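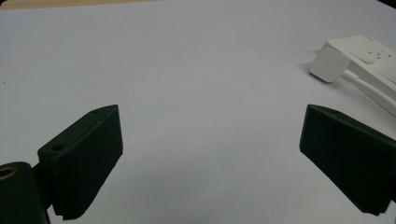 White, mostly.

So my aunt left me the ferry schedule. I mean that literally – she had a house in Varberg and a decent car, and those went to my cousins, and I got a shoebox with 40 years of ferry schedules in it, every winter and summer edition, folded in thirds.

I drove out to Jestetmont in February to pick it up. Young-sook Wi still ran the ticket window and she knew me right away, which I wasn't ready for (I'd been six the last time, and carsick).

"You've got her chin," she said. "Do you want the 5:40 or are you just going to stand there?"

I bought a ticket. I hadn't planned on going anywhere!
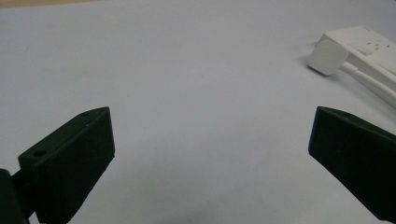 The boat was almost empty, so I sat down by the heater and opened the box on my lap. My aunt had written on them, it looked like all of them, in that tiny slanted pencil of hers. Rough. Rough. Smooth, saw Aguirre. Rough. Aguirre not aboard. Smooth, A. had a new coat.

It went on like that for years. I never heard her say that name, not one time, and this was a woman who'd call you up to discuss soup.

Somewhere in the middle the notes quit, and then about an inch further down the pile they started again, in pen. Smooth. Smooth. Sat on the left side.

I got up and moved to the left side. You could see the lights at Vorkmont from there, and a man in a wool hat was asleep across two seats with his boots off. I dug around in my bag for a pencil and all I had was eyeliner, so I used that, on the back of my ticket.

Rough, I wrote. Then the engine changed its sound and everybody started looking for their gloves.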